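Kerngate floor, September - gallery

Quick page, put up between shifts. People at the Stornora office keep asking what the work looks like now, so here are the notes from the week, plus the one picture that came out usable. More when I get a minute.

Short version for anyone new. We used to do hand assembly and packing at the old Avton building. Now a good part of the crew does demonstration work: you take the grippers, do a household job the way you'd do it at home, and the recordings go to the training team. The robots learn off that. Same people mostly, very different day.

What's changed, in no order:

Hours. Two breaks used to be plenty. Now it's 3, and people use all of them. Holding your arms out in front of you is harder than lifting boxes, ask anyone's shoulders.

Pay. Same grade as packing for now. Being argued about. Meeting Friday, upstairs, bring the sheet.

Talking. The packing line was loud and you shouted. Here you can have a conversation, but not in the middle of a take, so it all comes out at once when somebody calls stop.

Skill. A few of the long-timers turned out to be the best at this. Slow hands, no fuss. They've started showing the new starters how to stand, which was never in anybodys job description and should be.

Targets. Packing was roughly 3000 units a shift and you knew where you were. Now it's takes, and a take can get thrown out two days later by someone in another building. People hate that part. Asked for reasons to be sent back with the rejects - still waiting.

Worry. Yes, there is some. If the machines learn the job, what then? Management says more sites, more demonstrators. Would like that in writing.

On to the picture.

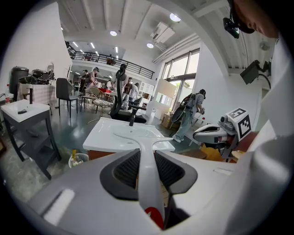
Grippers out by the sink, several of the crew on the floor, one more up on the mezzanine.

Straps: the Dissanayake order has 8 new ones in it, softer kind. Small sizes go first to whoever has been making do with tape.

Next up are the lockers and the new break area, once theres something to show. If you've got better pictures than mine send them over and I'll add them here - with a line on what job you were doing please.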